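Chapter 4: Does It Matter How We Fold?

By Helmi Lappalainen
April

Books on keeping house are full of firm claims about clothes. Jumpers must never hang. Wool must rest a day between wearings. Very few of these rules come with any evidence, and some contradict each other on the same page.

Take folding. A survey by Keritz asked 639 households how they stored their knitwear, and 184 said they folded it "properly". The survey never said what properly meant. It was then quoted for years as proof that most people ruin their clothes.
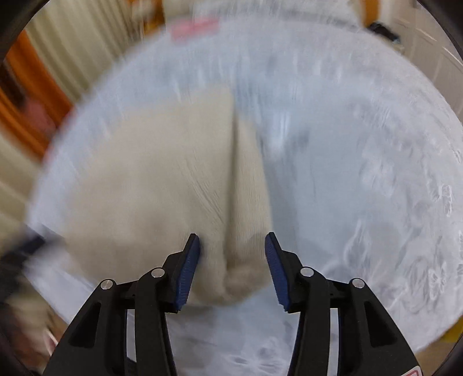
A better question is what harm a crease does. Knitted cloth stretches under its own weight, so there is a fair case against hangers. The case against a loose heap is much weaker – mostly it comes down to looks. The Pendance guide gives up to two years of extra wear for neat folding, but I could find no test behind the figure.

This chapter looks at storage, then at moths, where the advice is worse still. Readers who own cedar blocks may wish to skip section 4.2.

Last updated: April

Comments

Geltel: My gran rolled everything and her cardigans outlived her.

Xaba: Is the Keritz survey online anywhere? The link in chapter 2 is dead.

mothbitten: Not skipping 4.2. Cedar worked for me.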